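Search the archives
Search

From: Joar Sjöberg
To: Temlow Kitchen list
Date: 28 Nov 2025
Subject: Re: [temlow-kitchen] Getting by with a toaster oven (long, sorry)

Leif Wallin wrote:

> Hi all,
> Our stove is going out on the curb next week and the new one won't
> be here until some time in December. We have a toaster oven, a
> folding table and a sink. There are 2 of us plus my father-in-law,
> who eats like a teenager. I remember Joar did this last year when
> they tore out the floor. What did you keep out and what did you box
> up? I've got 100 things on the counter right now and I can't see
> myself cooking around them. Also does anybody have opinions on
> colanders? Ours lost a foot.
> Leif

Leif!

Oh boy, do I have opinions on colanders. But let me start with the table, seeing as that's what you asked first.

We went almost nine weeks without a stove (it was supposed to be three, don't let them tell you three) and I made every possible mistake in the first week. I boxed up everything sensible and kept out everything I was fond of, so we had the waffle iron and my grandmother's fish platter and not one decent bowl. Birgitta was very patient. By the second weekend I'd dug through the boxes in the hall so many times that the tape wouldn't stick anymore, and I started over.

What I'd do if I were you is clear the whole table, wipe it down, put the toaster oven at one end and leave it there. Don't move it around! We kept shifting ours to make room for chopping and then the cord would be across the sink and somebody would yell. Ours went on the right, because that's where the outlet was, and everything else had to live to the left of it. Leave a good gap too, the sides get hotter than you think and I melted the corner of a bread bag on mine. It smelled for two days.

Then bring things back only when you've gone looking for them twice. That was Teodor Wikström's rule, from when he was on the boat, and I laughed at him when he told me, but it works. The first time you just wanted it out of habit. So for us it was one big plate, one small cup, a colander, the good knife, a cutting board, a sheet pan that fit the oven (measure it, measure it, measure it), and the ketchup. I know some of you have feelings about ketchup. My kids would have moved out.

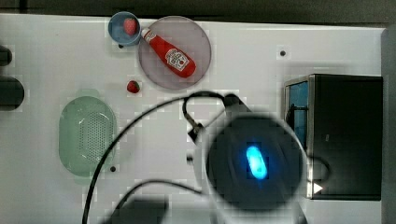 The cup gets used for far more than coffee, by the way. I had a little one that I'd grab for leftover berries, for beating an egg, for salt when I was doing potatoes, for the bit of oil you brush on with your finger when you can't find the brush. Same with a large plate. It's a lid, it's a tray, it's what you rest the sheet pan on when you forget that a plastic folding table is a plastic folding table. (Not a plastic plate for that, obviously. I did say I made every mistake.)

Now, colanders. Get an oval one. I had a round one for twenty years and it was fine in a real sink, but when you've got a shallow sink with a breakfast bowl already in it the round one just perches there and tips. An oval one you can turn long way up and it'll slide in beside the dishes. Handles at both ends if you can get it, even stubby ones, so you can grab it from whichever side you're standing. And look at the holes before you buy! Small and close together is what you want for berries and rice. The one I had before had big slots in it and I lost half a bag of peas down the drain one night while the plumber stood there watching me.

Torbjørn is going to write in and tell you to get a steel one, and he's not wrong, they'll outlive us both. But when you're working on a little table the light ones are so much nicer to move around. I think mine came from Rekano, the one out past the lumber yard. They had a bin of them by the registers. I couldn't tell you the price, it was on the same receipt as a snow shovel.

On food - you asked nothing about food but I'm going to tell you anyway. A toaster oven is a small oven and people treat it like a big toaster. Ours did chicken thighs beautifully, four at a time, skin up, on the lower rack. Root vegetables if you cut them smaller than you want to. Open sandwiches with cheese, which I never got tired of, and which your father-in-law will eat six of. Fish in foil. What it didn't do well was anything tall. I tried a loaf and the top was black while the middle was still pudding, and I tried it again because I'm stubborn, and it was the same. Buy bread.

And keep fruit around. I hadn't expected to miss fresh stuff so much, but when everything comes out of the same little box with the same brown edges you start to crave something cold and wet. We ate apples, grapes, strawberries when they had any that didn't taste like water. Winter strawberries are mostly a disappointment, but slice them with a bit of sugar, let them sit out for half an hour, and they come around. Don't wash them until you're going to eat them. My mother hulled them first and then rinsed them, and I did the same until a couple of years ago, and I really do think they come out soggier that way. Rinse, drain, then take the tops off.

Ketchup, one more thing. Lay it down. I had ours standing up by the oven and knocked it over every single time I reached for the timer. Lying on a plate it stays put, and if it leaks a bit around the cap you're wiping a plate and not the table. I still do it now and we've had the counter back for ages.

Power - check what else is on that outlet! Our oven was a Burna, 2000 watts on the sticker, and it did not care to share with the kettle. We sat in the dark with half-cooked fish twice before I got the kettle moved to the bathroom. Yes, the bathroom. You make do. If your building has the old wiring, ask Birger Skjelbred, he's been through most of the apartments on your side and he'll know which outlets go together.

Oh, and the boxes. Write on the side and not the lid. Mine were stacked four high and every lid was under another box. I wrote KITCHEN on all of them too, which was no help at all, they were all kitchen.

I've got a folding rack that hooks over the sink if you want to borrow it. It's in the storage cage downstairs, behind the skis. I'll be home most evenings, just ring the bell, or call from the gate, the code hasn't changed.

What stove did you end up getting? You were going back and forth at the crayfish party and I never heard.

Joar

> On the subject of the stove pickup, does anybody know if they take
> the old hood too, or is that a separate call?

PS. Separate call. They left ours sitting in the stairwell and I had to phone again.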